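Textiles and Surfaces, Unit 16: Marbling

February 13, 2025

Right, last time we got as far as paste papers and I promised you marbling, so here we go. I love this topic and I will go on a bit, so stop me if you need the kettle.

Marbling is floating colour on a thick bath and lifting it off onto paper or cloth. The bath is called size. We use carrageen, a seaweed powder, and it wants blending the night before so the bubbles can settle. If yours looks like frogspawn at nine in the morning, leave it alone and go and do your alum.

Alum is the bit everyone skips! It helps the colour grip the sheet. Sponge it on evenly, let it dry flat, and put a pencil cross on the treated side (I still forget this, and I own a lot of pencils).

Drop the colour from low down. Each new drop pushes the others outwards, so your first colour ends up as thin veins and your last one sits in fat round spots. That vein-and-spot look is what we call a stone pattern, and combed patterns all start from it. For the Gresport sheets, make a stone first, then rake 2 ways, then comb.

Imitation marble is the cousin of all this – printed, painted or cast to look like stone. You meet it on endpapers, shop counters, bathroom walls. Have a look at how soft the veining usually is, and how quiet the colours are next to a proper combed sheet.

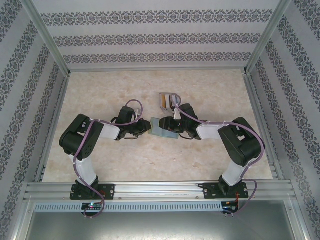 Fig. 2. Marbled tabletop in beige.

For April, bring me one stone pattern and one combed pattern on the same paper, plus 200 words on what went wrong. The reading is the Stallo handout, up to page 31. Spare alum is in the tub by the sink – please put the lid back on.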